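Notebook, Cell 2 (suturing), Gramero Surgical Robotics Workshop
Thursday, 08:40
Entry by A. Sakalauskas

Scheduled service of the two-arm suturing cell, brought forward at the request of the Sundumton group. The complaint logged was uneven jaw closure on the left needle driver and a slow drift in wrist pitch after long sessions. The cell was taken out of the booking calendar for the morning and the tag placed on the power cabinet in accordance with the site procedure.

Condition on arrival: both arms parked, brakes engaged, no faults held in the controller. The use counter for the left instrument read 224 cycles since the last cable inspection. Our own limit for inspection is 900, so the instrument was not overdue. It was inspected regardless.

Work carried out before lunch:
Left instrument removed, wrist flushed and dried, drive cables examined under the bench magnifier. No fraying found. One cable was slack at the capstan and was re-tensioned.
Right instrument removed, flushed and refitted without adjustment.
Sterile adaptor plates wiped down. The left plate had dried residue in one coupling recess, which had stopped the disc from seating fully. I consider this the more likely source of the uneven closure.
Homing routine run 10 times on each arm. All within tolerance after the re-tensioning.

Camera views of suturing in the cell, fixed and wrist-mounted: 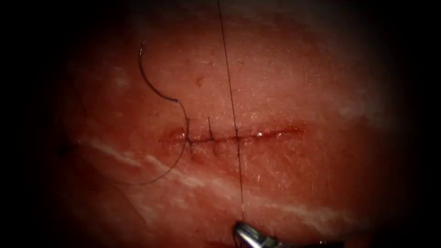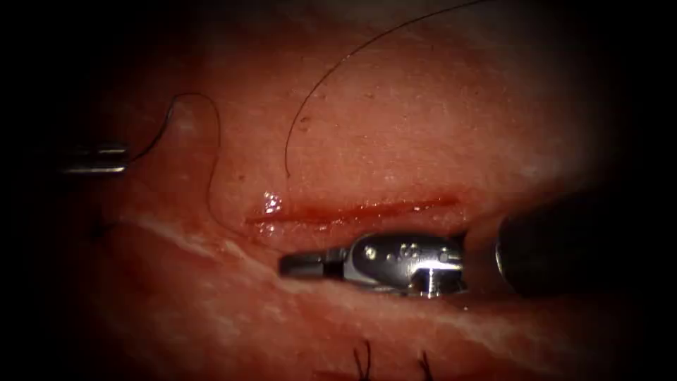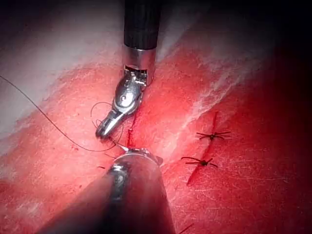
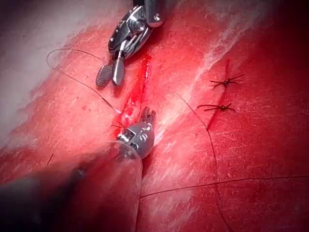
Hand-eye registration was repeated in the afternoon using the Ondrejka target plate. The stored transform for the left wrist camera had not been renewed after the bracket was changed in November, and the residual was correspondingly poor. Following registration the residual fell to an acceptable figure on both arms and the new files were saved under the Rarnen project folder. The old files have been retained and marked as superseded. For the jaw check I recommend that colleagues work from a view such as the fourth, where the cross-hatched grip on one jaw and the smooth face of the other can be told apart with the jaws slightly open. The fixed camera view in the first shows only the very end of the instrument and is of no use for judging closure, although it serves well enough for following a taut thread.

The light level was left as found. Contrast is good at the centre of the field and falls away at the margins, and any change would require the exposure settings to be revised on every camera in the cell. This should be raised with the Sundumton group before anyone touches the dial.

Parts used: one cable tensioning screw, two adaptor seals. Stock of seals now stands at 13. The spare left needle driver remains in the grey cabinet, second shelf, and has not been cycled this quarter.

Outstanding:
Re-read pitch drift on the left wrist after a full session under load. The homing figures do not settle this point.
Add the adaptor recess to the daily wipe-down sheet.
Renew the label on the right arm's emergency stop, which is lifting at one corner.

Tag removed and cell returned to the booking calendar at 15:20. Users are asked to record the cycle count at the start and end of each session until the drift has been measured again.

A.S.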